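Studio Wiki > Pipeline > Render and Comp > Closed tickets

Overview Tickets Schedule Shots Asset library Contacts

Flicker in line art, episode kitchen shots and Vadside exteriors

Status: Closed
Priority: High, then Normal
Opened by: Jelle Dierckx, compositing
Show: Hotorero
Software: Varma (ink and paint), Onurard (render manager)

Problem as reported

Line art on the character layers flickers when it is composited over the 3D backgrounds. The lines get thinner and thicker from one frame to the next, mostly on hair and on the edges of sleeves. It shows on held drawings, where nothing should be moving at all. The director saw it in the edit and asked whether it was a player problem. I checked the image sequence frame by frame and it is in the files.

Shots known to be affected when I opened this: the breakfast conversation, the phone call, and the long pan over Vadside harbor. The forest shots from the same episode look fine. They were painted by the same people in the same week and went through the same comp template.

What I tried first

Cleared the local cache in Varma and exported the phone call again. Same flicker, on the same frames.

Exported from a second workstation. Same.

Turned off line smoothing on export. The flicker is still there and the lines are now jagged as well, so I turned it back on.

Looked at the scans. The drawings are clean and the held drawings really are one file repeated. Whatever is changing the line happens after paint.

Changed the comp to use only the character layer over flat gray. The flicker remains. This rules out the backgrounds as the source, although I did not believe it yet, and lost most of an afternoon on the backgrounds anyway. Notes on that are below for completeness.

Background checks

The kitchen set for this episode is a 3D model, rendered clean and then painted over.
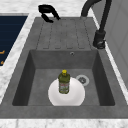

Vadside, April

The harbor pan came back from the farm with the same fault, so the exteriors went through the same test as the interiors. I took 30 frames from the middle of the pan, subtracted each frame from the next, and raised the gain until something showed. The background was stable apart from the water, which is animated and is supposed to move. The character layer lit up along every line.

Kitchen angles gave the same answer. Background difference was zero on the locked shots. The backgrounds are not the cause and the background team can stop looking. I have told them so.

Narrowing it down

After that I went through the render logs in Onurard. The job for the phone call was split into chunks and sent to 6 machines. I wrote down which machine had rendered which frames and put that next to the list of frames where the line changes weight.

The match was exact. Frames from four of the machines have the line at its correct weight. Frames from the other two have a thinner line. Chunks were small on this job, so the line weight changed every few frames and looked like flicker. On the forest shots the chunk size had been left at the default of 400, and all of those shots are shorter than that, so each one was rendered start to finish on a single machine. That is why they looked fine. If one of them had landed on a bad machine it would have had thin lines throughout, and I am not sure anyone would have caught it.

I then rendered one held drawing on all of the machines and overlaid the results. The two bad machines agree with each other and disagree with the rest. At normal viewing size the difference is small. At full size on hair it is easy to see.

Cause

The two machines were reinstalled before the start of this episode. Their copy of Varma was the same version number as the others, but the preferences file was the one that comes with the installer. In that file, line width is scaled to the output resolution. In our studio preferences it is scaled to the scan resolution. The setting is not stored in the scene. It is read from whichever machine does the export.

Onurard does not check preferences files. It checks the version number, and the version number was right, so the jobs were accepted and finished without warnings.

Support contact

I sent the logs and the overlay test to Varma support. Their reply, shortened:

"The behavior you describe is expected. Line scaling is a user preference and is applied at export. For distributed rendering we recommend pointing all machines at a shared preferences folder. We have added your request to store this value in the scene file to our list."

I asked if there was a date for the request. There is no date.

Fix

1. Took both machines out of the render pool in Onurard.

2. Copied the studio preferences file to the shared drive, in the pipeline folder, under varma_prefs.

3. Set the preferences path on every render machine to that folder. The path has to be set for the render user. Setting it while logged in as yourself does nothing for farm jobs. I did it wrong the first time and had to go back over all of them.

4. Restarted the Onurard client on each machine. The client reads the path only at startup.

5. Rendered the held drawing again on all machines and overlaid the results. No difference.

6. Put the two machines back in the pool.

Rerenders

Affected frames were picked by machine name from the Onurard history. The total came to about 3400 frames over the whole episode, more than expected, because some shots had thin lines from start to finish and had already been approved. I marked these separately in the shot list so that the director could decide.

The decision was to rerender everything. Close-ups went first because the edit needed them, then the harbor pan, then the rest overnight. One chunk of the breakfast conversation failed with a missing file error. That was a separate mistake: a paint layer had been renamed after the first render. Fixed the name and sent it again.

The pan was slow. The water layer did not need rerendering, but the template renders it together with the characters. I split it into its own output so that next time the characters can go alone. The new template is in the comp folder and the old one is in the archive folder. Please do not open the old one for new shots.

Follow-up questions from the team

Do painters need to change anything?

No. Scenes saved before the fix are fine to use. Nothing was wrong in the scenes.

My local export looks different from the farm version. Which one is right?

The farm version, now. Check your own preferences. If line scaling is set to output, change it to scan, or point your copy at the shared folder. Freelancers working from home can't reach the folder and need the file sent to them. Ask me for it.

Can we put back the small chunk size?

Yes. It was never the problem, it only made the problem visible. Leave it at the default for short shots so the logs stay readable.

Does this touch the trailer?

Two shots in the trailer came from the phone call. Both have been replaced. The timing is unchanged and the sound does not need to be touched.

Should we go back over the previous episode?

I checked the Onurard history. The two machines were out of the pool for all of that episode, waiting for the reinstall. None of its frames were rendered on them.

Reopened once

The ticket was reopened after a report of flicker in the last shot of the episode, on the scarf. I compared the frames. The line weight is steady. The scarf was animated on twos with a traced line, and the tracing wobbles a little from drawing to drawing. The animation director confirmed it is intended and wants it kept. No change made.

Remaining

A test scene with the held drawing is now in the pipeline folder, named line_check. Run it on any machine after a reinstall and compare the result with the reference file next to it. The compare script prints the word SAME or the number of pixels that differ. Any machine that does not print SAME stays out of the pool until the path is fixed.

The reinstall checklist has a new line for the Varma preferences path, placed after fonts and before the license step.

Still open on my side is a way for Onurard to refuse a job when the preferences differ. A pre-job script could do this and I have a rough version that compares the two files. It adds a few seconds to each chunk, which is too much for small chunks, so it is switched off for now. That work has moved to its own ticket under Pipeline requests.

Closed by: Jelle Dierckx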